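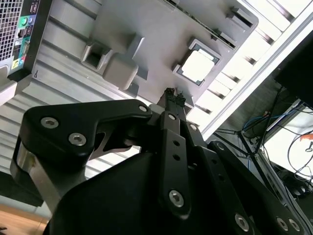
Sevwood's big September patch landed overnight and I've been up far too late with it, so forgive me if this wanders a bit. The short version: the Lantern Oath has been rebuilt, the third ending is no longer locked behind a bell that half of us couldn't ring, and the Widura fight is easier if you come at it with a bow. The long version is more fun.

If you've not played since launch, the Lantern Oath was the faction you joined in the drowned chapel by handing over five wax hearts. You got a rather lovely cloak for it (I wore mine through the whole of my first run) and then, as far as any of us could tell, nothing else. The oath was meant to let you call other players' ghosts into your world at night, only the summons hardly ever went through. I spent most of last winter standing in a marsh waiting for someone to turn up and try to kill me, and I can count my visitors on one hand.

Trevix, the studio, says in the patch notes that the summons was checking your level against the wrong number, so anyone past level 31 was being dropped from the pool. Well, that explains my marsh! The check has gone now, and matching goes by weapon upgrades instead. I tried it just after midnight and had three ghosts in the first hour. I lost to all of them, one with a ladle. Brilliant.

The endings are the bit people will argue over. Up to now you needed to ring the chapel bell before speaking to the ferryman, and if you spoke to him first, even by accident while mashing the button to get past his coughing, you were stuck with the ending where you just row off into the fog. I got that one first time round and sat through the credits feeling a bit cheated. From this patch the bell stays ringable until you step on the boat. There's also a new line from the ferryman if you ring it late, and he is not pleased with you.
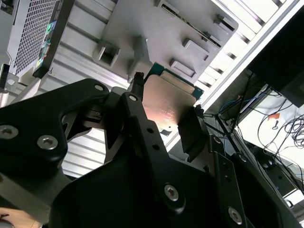
Do I have to start a new game to get the third ending after the patch?
An old save works fine, as long as you haven't stepped on the boat in it. Go back to the drowned chapel, ring the bell, then talk to the ferryman again and pick his second option.

Now, Widura. She's the thing at the bottom of the well with all the sleeves, and she's been the wall for a lot of players. Her health hasn't been touched, but the grab in her second phase now has a proper wind-up, and arrows to the mask will knock her out of it. I put a fresh character through and got her down in roughly 350 arrows across more tries than I'm going to admit to. Melee players will notice less of a change. You still want to stay under her left arm and you still can't heal when the water comes up, which I think is mean, and I'd be sad if they took it out.

Smaller bits I liked: the merchant in Bartoš (the hill town, with the goats) now sells upgrade stones up to the fourth tier, so you're not farming those wretched heron knights any more. The wax heart drop rate is up. The lift behind the tannery no longer leaves without you if you roll onto it. And the Bell Warden's shield, which did nothing at all when you parried with it, now does something, though I haven't worked out quite what. My stamina came back faster twice and then it didn't, so answers in the comments please.

Less good: I had two crashes, both while opening the map underwater, and plenty of people on the forum are reporting the same. Trevix has a thread up asking for save files and says a fix is being tested. Until then I'd keep the map shut while you're swimming. Co-op also drops out if the host changes their cloak colour, so pick one you like beforehand.

The full list of changes runs to 1,149 lines and I haven't read every one, I've got work in the morning. A good chunk of it seems to be item descriptions being tidied up, including the one for the salt key, which used to tell you to use it on a door that isn't in the game. It now mentions a cellar. I've been in every cellar in Bartoš tonight and the key fits none of them, so if anyone gets it to turn, tell me where!

The patch is out on everything, and online play won't work until you've installed it.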